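Can a machine clear the table yet? Consolacion Lumbao thinks we're asking too early, and she's thrilled anyway

Consolacion Lumbao has a word for the gap between what people think a household machine can do and what it can really do. She calls it "the mug problem," and she can talk about it for most of an afternoon – I know, because I let her.

Lumbao leads the table work at Wemine, a small outfit trying to teach machines the chores everybody hates. She came to it from restaurant kitchens, where she spent years bussing and later managing. "I've cleared more tables than any engineer I've ever met," she told me, laughing. "So when they said a dinner table was the easy part, I thought, oh, you sweet people."
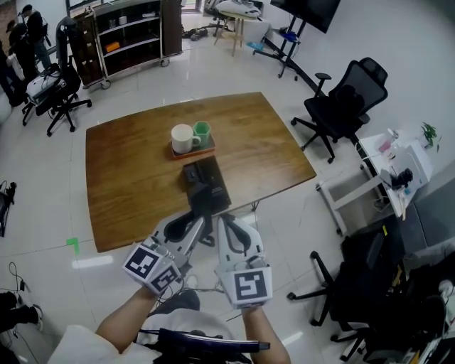

The first thing I wanted to know was why cups are still hard when factories have had machines lifting car doors for decades. "Because the car door is always the same car door!" she said. "It comes to the same spot, facing the same way." A home isn't like that, and she loves it for that very reason. Take a white mug on a little tray with a green six-sided cup close behind it. Reach for the mug by its handle and you're fine. Reach for the cup from the wrong side and your knuckles are in the mug. "You and I just bend our wrist. We don't even know we did it. The machine has to learn the bend."

So her team teaches by doing. People carry out the chore with grippers in their own hands, again and again, and the recordings become the lesson. For the mug lesson alone they kept 3,822 turns, and Lumbao has watched far more of them than she needed to. (She says it's the best part of her day, with coffee, before the phone starts.)

What surprised her was how differently people move. Her colleague Ifor Meredith sets a cup down as if it might wake up. Others plunk. The early model, nicknamed Esau, learned from both camps and ended up doing something in between, a kind of slow plunk. "We were so proud of it," she said. "It was terrible, but it was a whole motion, start to finish, and it came from us." 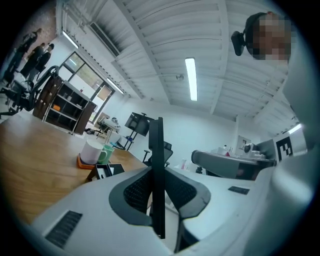 Could one of these machines clear my kitchen table tonight?

"Your table, tonight, with last night's mail on it? I'd say it would get some of the cups and then get stuck. On a table it has practiced on, with things it has practiced with, it does well. Move to a strange kitchen and it drops back to being a beginner. A pretty good beginner, though, and last February I couldn't have told you that."

The version they run now is called Melon. In its most recent trial it was given 160 tries at moving a cup from one side of a table to the other, and it made the move on most of them. The misses interest her more. Many came when it closed its fingers a hair too soon, touched the rim and nudged the cup away, then tried again in the place where the cup used to be. "My nephew did exactly that when he was one," she said.

I asked about shops, where I'd assumed the work would be simpler. She thinks it is, a little. Restocking a shelf with one kind of box is close to something a machine can do for a whole shift. Chien, the other project at Wemine, is aimed there, and Lumbao expects it to be useful sooner than her own. The trouble starts when a customer puts a jar back where the boxes go. A clerk fixes that without breaking stride, and Chien stops and waits for someone to come over.
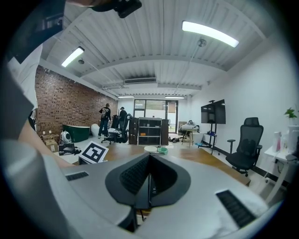
Dishes are a step up from cups, she went on, and she's itching to get further into them. A plate lies flat and gives you almost nothing to hold. People slide it to the edge of the table, or tip it up with a fingertip, or pinch the rim and trust their grip. Bowls are friendlier. "A bowl wants to be picked up. A plate really doesn't, and then you ask for the plate with a fork on it, and a bit of rice, and I have to go lie down."

She doesn't pretend the work is all delight. Meredith figures a new chore needs about 1,000 good turns before it's worth training on at all, and the days can be dull. Arms get tired. People start rushing before lunch, and the rushing shows up later in how the machine moves, so they take a break every hour now.

Her own wish list is short. She'd like a machine that can take everything off a table after a meal for 5 people, scrape what needs scraping, and leave the glass that somebody is still drinking from. That last item makes her light up more than the rest. "How do you know they're still drinking? I knew when I was bussing. I'd look at the person, not the glass. We haven't even started on that one, and I can't wait."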